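Play Food and the Wash Cycle

Print this article | E-mail this article

Toy libraries lend out more play food than almost any other category, and it comes back dirty. The pieces are small, they go in mouths, and a single set may mix molded plastic, felt, painted wood and stitched cotton. Each material takes cleaning differently, but most lenders run one routine for everything.

The Pusorthorpe toy library kept a log of its play food for two years. It covers 413 pieces, with a line for each return, each wash and each repair. The log does not grade dirt. It records the point at which a piece was pulled from the shelf and the fault that caused it.

Hard plastic was rarely pulled for wear. The usual fault was water trapped inside hollow pieces, which enters at the mold seam and does not drain. Pieces with a vent hole dried fastest when set hole down on a rack. Sealed pieces were fine until the seam opened, after which they were discarded.

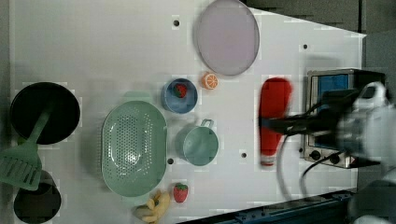
Drying is the whole problem and washing is the easy part, one reply to our July survey said, and any lender with a damp back room should fix the room before changing the soap. The Pusorthorpe log supports this. Most mold entries fall in the wet months, when the drying rack stood against an outside wall.

Felt is harder to manage. Synthetic felt holds its shape in cool water but pills under friction, and the pilling starts at the corners. Wool felt shrinks. Glued parts let go before sewn ones do, so the type of join matters more than the thickness of the cloth.
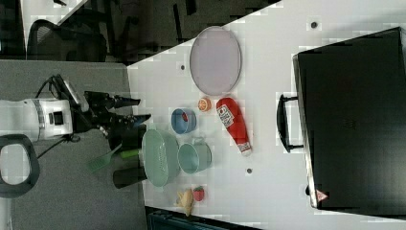 A white table and a mesh-backed office chair.

Fuentealba, a small maker of stitched play food, washes samples at 60 degrees Celsius inside a mesh bag and checks the thread after each cycle. Its care card advises cooler water for home use. The gap between the two is deliberate and gives some margin for a machine that runs hot.

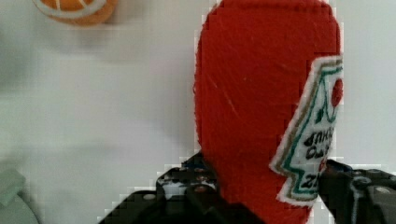
Page last changed: 15 September 2018

Stuffing is the other variable. Polyester fill dries evenly if the piece is squeezed flat and turned once. Cotton fill clumps and stays damp in the center long after the surface feels dry. Weighing the piece before and after washing is a reliable check, and a kitchen scale that reads to 2 grams is good enough for anything larger than a slice of fruit.

Painted wood should be wiped and never soaked. Pulel, which sells to schools, rates its clear coat for 1000 wipes with mild soap. Flatico gives no figure and recommends a yearly recoat.

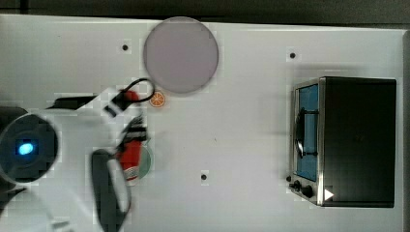

Plate and orange slice, seen from above.

Lenders starting a log need only four columns: piece, material, wash date, fault. Sort by fault at the end of the year and buy accordingly.

Comments

tealapron: We dry felt on a cake rack over the tub. Takes a day and a half in winter.

Northside Lending: Does the 60 degree figure include the rinse? Our machine rinses cold.

mkb: Cotton fill should be labeled on the package. It never is.

Contact the editors | Copyright 2018, all rights reserved | Back to top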